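Ticket 714: Skelik planner reports wrong cell after 3.1 update
Opened 2025-11-16 by Wen-hsiung Tse

Grivholm say the new planner fixes the cell drift. I doubt it.

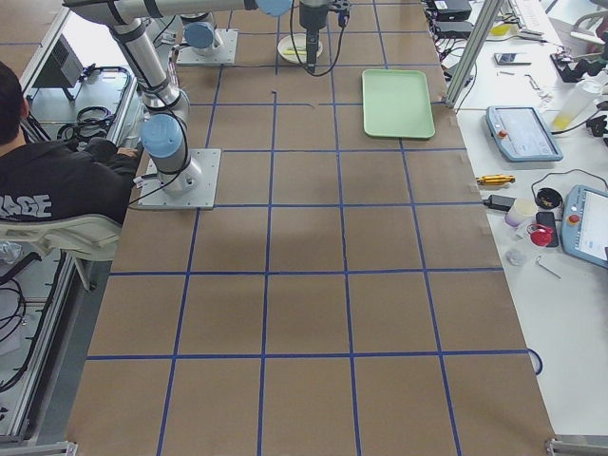 Skelik still treats every cell as a perfect square. The grid is tape on brown paper, and the green tray lies a bit skew to it.

Restarted twice, same error.

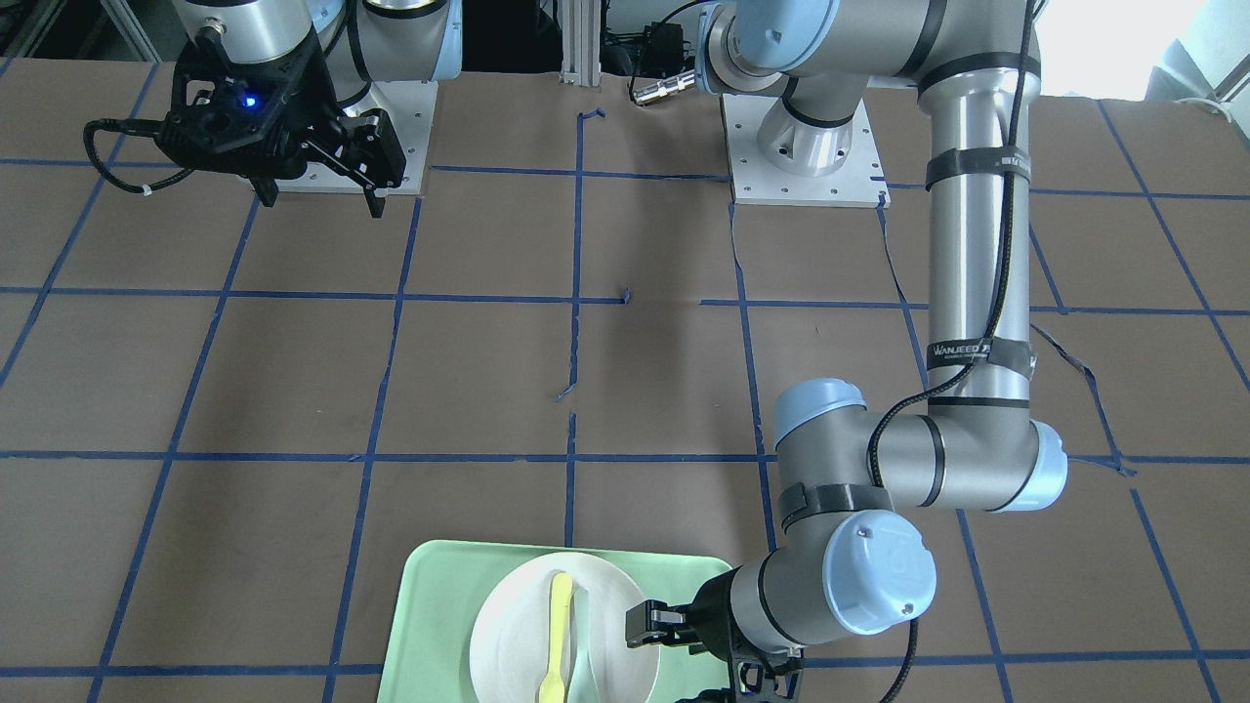 Component: perception / clear objects
The yellow spoon should be easy. The see-through utensil beside it I don't trust at all.

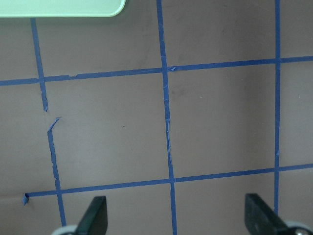 Wrist view, gripper open, torn tape at left.

Status: open. Kwok to send logs.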